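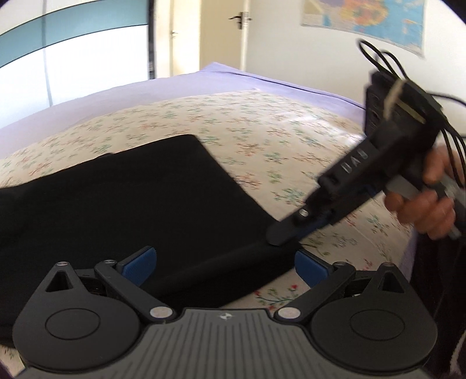
Rizwan Khattak lacht viel, auch wenn er von der Zeit spricht, in der bei Pedbridge alle um ihre Stelle fürchteten. Ich treffe ihn zum Tee im Pausenraum in Clatesden, und er redet sofort los. »Früher habe ich 1.000 Teile pro Schicht gefaltet, alles von Hand«, sagt er. »Abends konnte ich keine Tasse mehr halten!«

Seit Dezember macht er etwas anderes: Er bringt der neuen Faltanlage namens Katgate bei, wie man mit Wäsche umgeht – mit Handgreifern, immer wieder dieselben Griffe. »Erst kam ich mir albern vor. Jetzt fragt mich die Technik, warum ich einen Ärmel so und nicht anders nehme.«

Mich interessiert natürlich, was am schwersten ist (ich hatte auf Spannbettlaken getippt). Rizwan sagt: Kleinkram. Eine schwarze Socke, wie sie da zwischen den blau belegten Fingern über der Bettkante hängt, verlangt Gefühl. »Zu fest, und du ziehst die Tagesdecke mit.« 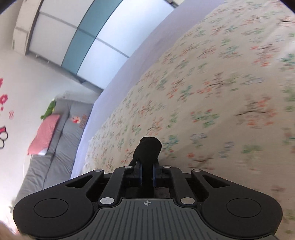
Beim Geld wird er ernster. 20 Leute aus der Faltung sind umgeschult, der Lohn blieb erst mal gleich, und darüber haben sie lange gestritten. Die Arbeit selbst findet er ruhiger, auch wenn er dabei am geblümten Bett steht und sich mit etwas so Kleinem wie einer Socke abmüht. »Mein Rücken ist besser. Aber mir fehlt das Gequatsche am Falttisch«, sagt er und schenkt uns beiden Tee nach.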